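The Basket Room at Venham – Gallery

Welcome to our small gallery. My name is Kylie Tomoana and I look after the basket room together with Bronwyn Ashby. We opened it two years ago in the old grain store in Venham, because our baskets at home had become too many for one house. I am still learning to write nicely in English, so please excuse the short texts. Most of the baskets are used ones, bought at markets or given to us by neighbours. We dust them, repair them if it is needed, and put them on the tables for visitors.

The shelves near the door are for bread baskets and egg baskets. Children may take these ones in their hands. Bronwyn changes the order every September, and then I cannot find anything for a week.

On the long wall we hang the carrying baskets with handles. The oldest came from a farm on the Nepia road and it has had its handle replaced 2 times. The repair is in a lighter willow, and we decided to leave it so.

The white tables are for pieces without handles, which need some space to be looked at properly. A basket on a dark table loses its outline, and we learned this only after painting everything brown in the first year. 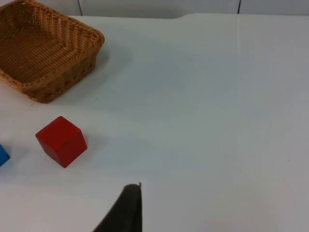
The diagonal weave is a favourite of many visitors. It is made with flat strands, and the pattern goes along the sloped walls and looks a little like herringbone. Please look also at the rim, how thick and rounded it is at the corner. Inside, the floor is woven finer, in a crosshatched way.

For cleaning we use a soft brush and a cloth which is only a little damp. Strong soap is not good for wicker, and a radiator is worse – the strands become dry and they break at the corners first.

Bronwyn gives a weaving afternoon for beginners, with 7 places at one table. Bring an apron and a small knife if you have one. The willow is prepared by us the evening before.

Page updated 2026-09-11.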